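23 Aug 2018
By the Zumcombe Word List maintainers
14 shares | 3 comments

# Zumcombe Word List

A list of dialect words from the parishes of Zumcombe and Jurwood, typed up from handwritten notebooks and put into one plain text table. It holds 3,546 entries. Most are to do with farming, weather, food and insults.

## What is in it

Each row has the word, a short meaning, the parish it was noted in and the notebook page. Where the notebook gives a sentence using the word, we have copied it as written, including the spelling. There are 549 of these sentences.

- `words.csv` is the full list
- `short.csv` is the first 1,000 rows, for trying things out
- `doubtful.csv` has 159 words we could not read with confidence

The doubtful words are not in the full list. If you can read the handwriting better than we can, please send a correction with the page number.

## Where the words come from

The notebooks belong to the Montoya collection and cover Jurwood more fully than Zumcombe. The Jurwood pages are in ink and easy to follow. The Zumcombe pages are in pencil, often on both sides of thin paper, and took much longer.

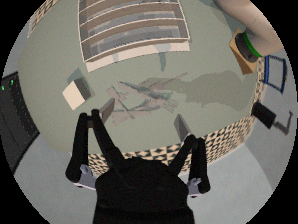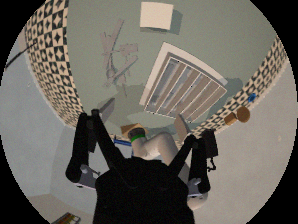 Some words appear in both parishes with different meanings. "Drammock" is a wet field in one and a thin porridge in the other. These have been kept as two rows. Please do not merge them.

## Spelling

We have not tidied the spelling. Where one word is spelt several ways, the commonest form comes first and the others follow in the `also` column. Capital letters have been removed except in place names.

## Changes in May

- Added the weather words from the last Zumcombe notebook
- Fixed page numbers that were one out
- Took out duplicates left over from the Hultberg typescript, an earlier copy with a good many slips

## Use

Free to use and share. Please name the Zumcombe Word List and say which version you used. The meanings are the collector's own, and some are blunt about the neighbours.

3 comments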